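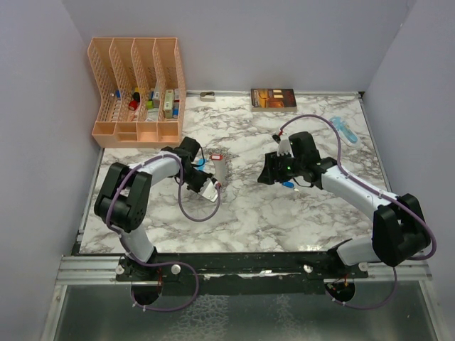

White and gray marble pattern on the top, pale lavender on the left, back and right.

Desmond Kowalczyk
May 24, 2024

The table is in use now, so I'm writing up the surface and the walls. Several people asked after my last post. 1/11

The top is square. It was plain white before and I got tired of it. White things set down on it were hard to pick out, and every scuff showed. 2/11

The new covering is a marble pattern, white with gray. I got it from Bramer in Akbridge. They sell it off the roll and will cut it while you wait. I paid $50 with the offcuts included. 3/11

The pattern helps more than I expected. See the white cylinder with the little red tag near its top. White on mostly white, but it reads fine, partly from the shadow it throws on the marble. 4/11

Before covering: wash the top with dish soap, rinse, dry, wait overnight. I skipped the wait on a shelf once and had bubbles along one side for a year. 5/11

Start from the back and work forward. I peeled the backing 2 inches at a time and pressed with a folded towel. A plastic card also works but it left faint lines on my test piece. The whole thing took 21 minutes, not counting the part where I looked for the scissors. 6/11

The walls are lavender, very pale. The color is Stodach 311. On the card it looks almost gray. On all three sides of the table it is clearly lavender. If you want it to stay gray, pick something else. 7/11

I did two coats. After the first one I could still see roller marks on the right side, so I sanded lightly and went again. The second coat dried fine. Lid off the can for a short time only - it skins over quickly. 8/11

Small things in strong colors are easy to find against all this. The blue bits and the red tag are what my eye goes to first. I used to lose small parts on the old top and then find them with my sleeve. 9/11

What I'd do differently: paint before covering. I did it the other way around and spent an evening getting a lavender drip off the marble. Warm water and a cotton swab, slowly. It came off. 10/11

Still on the list for June: check the corners of the covering for lifting, and touch up a spot low on the left wall. I have enough offcut to redo one strip if I need to.

Someone asked if Bramer ships. I don't know - I drove over. The Stodach paint came from a different store, and they had to order the pale shades, so call first. 11/11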